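The Second Hand

Comfort Owusu had tested the Cirkasstead hand 600 times by October, and she still did not trust the thumb. The Vunomstead hand was cheaper and, in her opinion, more polite.

"You will choose today?" asked Xiaoqing.

"After tea."

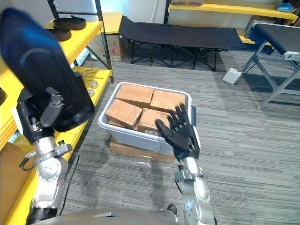 Comfort wanted a grip which could forgive a mistake. She watched the right hand open its five black fingers over the grey bin, above the taped boxes, and wait. She waited also. Her tea went cold on the windowsill.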